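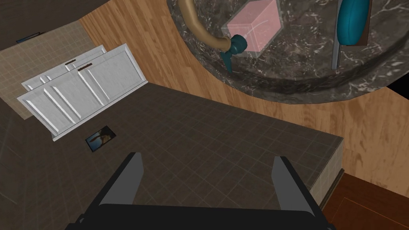
Vlasta Kováčik had been meaning to answer her cousin's letter since the start of November, and every evening she sat down to it with a cup of tea and found something else that wanted doing first. The letter had come 980 miles, from Skullville, where Leif Kárason still kept their grandmother's pear trees, and it asked her (very kindly, the way Leif asked everything) whether she would come home for the winter. She looked over at the little picture in its black border, lying crooked on the dark tiles, with its brownish country and its bit of blue, and she thought of the pond behind the orchard, where the two of them had once sunk a perfectly good rowboat. Oh, they had caught it for that! Grandmother had made them write out an apology to the boat.

She got as far as "Dear Leif" and then told him all about the weather in Setlow, and the price of butter, and the neighbor's new baby, who had a voice like a gate. By 11 she had filled both sides of the sheet and still hadn't said a word about the winter, so she put on her coat over her nightdress and went down the hall to the telephone. 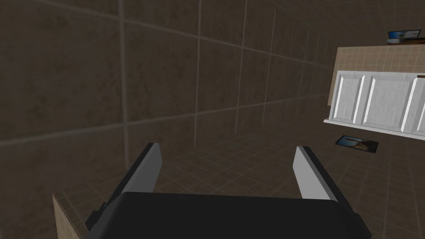

"Are there any pears left?" she asked, when he finally picked up.

"Almost 296 jars of them," said Leif, sounding half asleep and very pleased, "and I can't stand the sight of one more, so you'd better bring your big suitcase and an appetite."

She said she would have to think about it, and asked him what time the train got in.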